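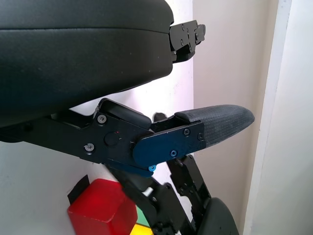

Sorting of the small hardware in the Hakim workshop is finished, and the grant has paid for the drawers, the labels and two new bench lamps. We now sort screws by thread and length first, then by finish. Finish matters when a replacement has to match its neighbors, as with the dark screws on the blue plate and the silver-gray ones on the black link next to it. The old bins put all of these together under "machine screws, small."

Work completed to April

The main cabinet holds 120 drawers, all labeled on the front. Washers and spacers are on the left side, screws in the middle, and nuts on the right. Six drawers are empty and reserved for sizes we do not stock yet. The loose tins that used to sit under the bench have been emptied and recycled.

Spending

We have spent $2,000 from the Drerkico fund. Most of it went to the cabinet, which came from Misero with the rails already fitted. The lamps came in under budget and the difference was used for thread gauges.

Still open

The second delivery of dividers from Skatix was short by 10 and the rest are on back order. Until they arrive, the longer screws share drawers with threaded rod. The printed drawer index needs one more correction before it goes on the wall, and the final report will follow in October.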